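JIRTHORPE RESIDENCE ASSOCIATION
Minutes of the Household Standards Meeting
Held February 21, 2020, in the Sedgwick Room

Chair: Meriem Abou Zeid
Also present: 6 members of the association. The meeting was quorate.

1. Minutes of the previous meeting
The minutes of the October meeting were approved with one correction. Under item 4, "bath towels" should read "hand towels."

2. Matters arising
The Chair reported that the replacement shelf for the linen closet on the upper floor has been fitted. The second shelf remains outstanding and will be carried forward.

3. Bedding and sleeping mats
Members discussed the bedding in the pink bedroom. It was noted that the tiled bamboo mat is laid over the floral bedding, and that the bed is also being used for folding clothes. Two members asked whether a separate folding table should be bought. The Chair observed that the mat gives a firm, flat surface and that a table would take up floor space needed for the laundry cart. 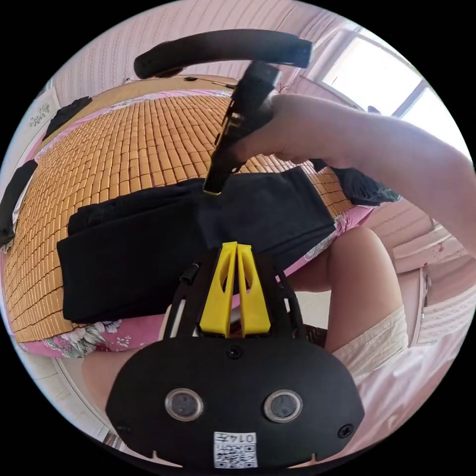
After discussion it was agreed that beds may continue to be used for folding, provided that clothes are put away before evening. Mats are to be wiped with a damp cloth and dried fully before the bedding is changed. A proposal to replace all mats with cotton pads was not seconded.

4. Folding of dark clothing
The Chair presented the revised folding guidance. Black garments continue to be the main source of complaints, as they show lint and are easily confused with one another once stacked. The following was agreed:

Trousers are to be laid out at full length and smoothed by hand before folding, with the button fastened.
Folded garments are to be kept at the head of the bed until the whole load is finished.
White towels are to be washed separately from black clothing. They may share a bed or shelf once dry.

One member asked that the guidance also cover belts. The Chair replied that belts are to be removed before washing and returned to the resident – this is already stated in the house rules and need not be repeated.
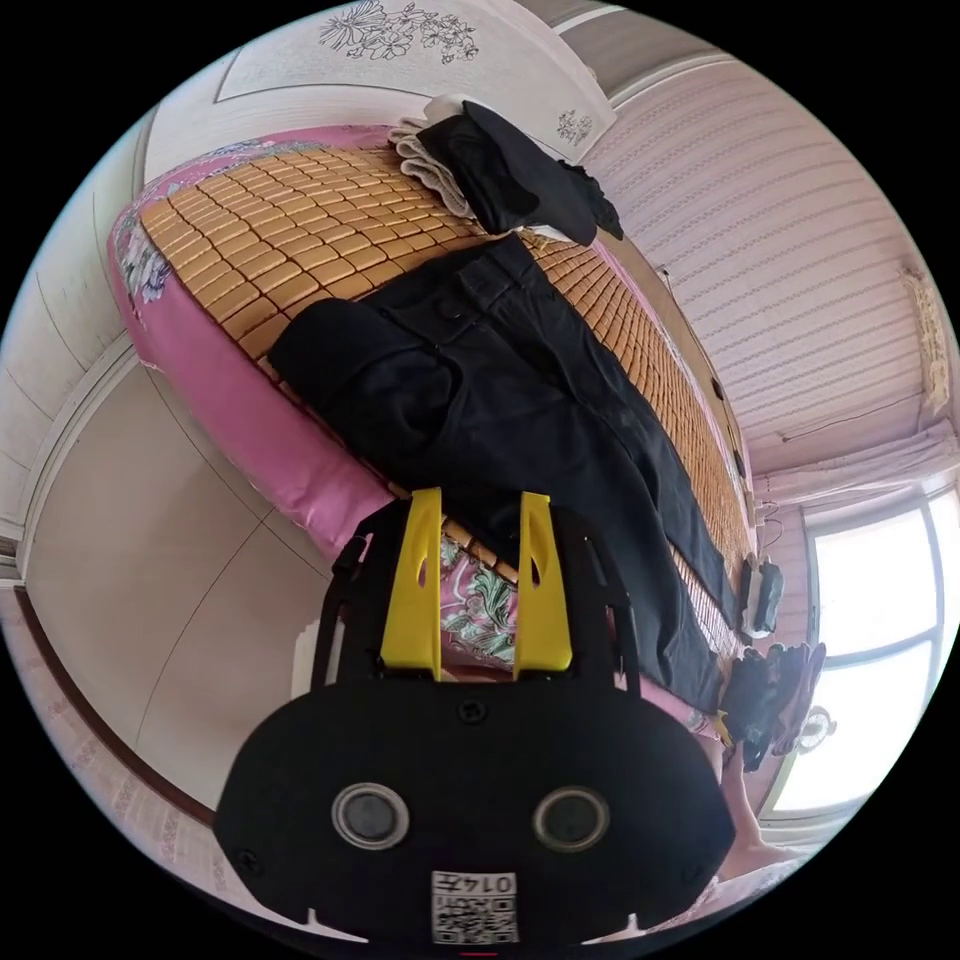
Item 4: black trousers laid flat on the mat, with a folded black garment and white towel toward the head of the bed.

5. Supplies and budget
The balance of the household account was reported as $3,368. Members approved the purchase of 15 lint brushes from Stamel and 200 garment labels from Prokavier. A request for a second steam iron was deferred until the condition of the present one has been checked.

6. Wall decorations
A resident had asked in writing whether floral drawings may be hung above the beds. No objection was raised. Fixings must not mark the wall surface, and any damage will be charged to the resident concerned.

7. Other business
The Chair reminded members that the laundry sign-up sheet is to be filled in by hand and left on the closet door. Sheets for past months should be handed to the Chair for filing.

Actions
Meriem Abou Zeid to circulate the revised folding guidance and place the orders under item 5.
Members to report any worn or broken mats before the next meeting.

The meeting was adjourned. The date of the next meeting will be posted on the notice board.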